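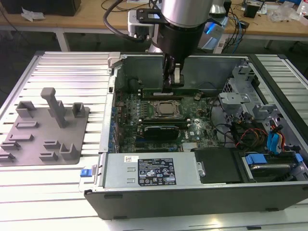
Blog > Odds and ends > Old machines

I kept my last desktop for far longer than anyone advised. It was slow to start and the fan whined in October when the heating came on, but it did the accounts and held the photos, and I knew where everything was.

My brother-in-law, Iddrisu Adjei, thinks people replace computers too early. More memory and a clean-out will often do, he says, and he is mostly right. I paid a shop in Tullside to look at mine and the bill was less than a week's food. 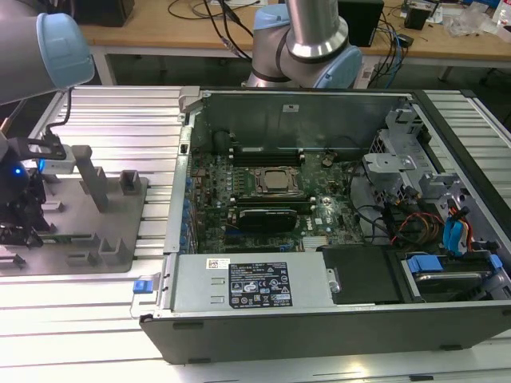
What takes the time is the files. I had 274 folders on the desktop, many of them called "new" or "new 2". I went through them in the evenings, deleting first and sorting afterwards. Akosua Odoi at work told me to keep two copies of anything I would miss, one of them in another house. Mine is in my sister's airing cupboard in Premham.

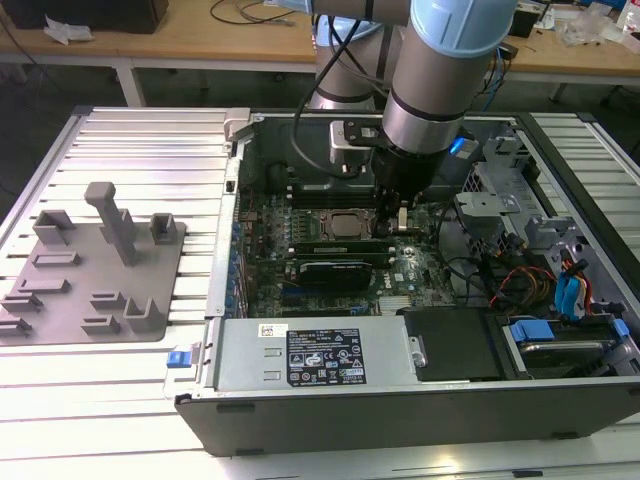

Page 3

I also wrote down every password in a small notebook, which some people will tell you off for. It lives in a drawer and I have used it twice since.

If you are doing the same job, start with the photos. They take up the most room and you will stop to look at them.

Recent posts
Moving the bins again
A walk from Tullside to Premham
Changing my broadband
Seed potatoes, second try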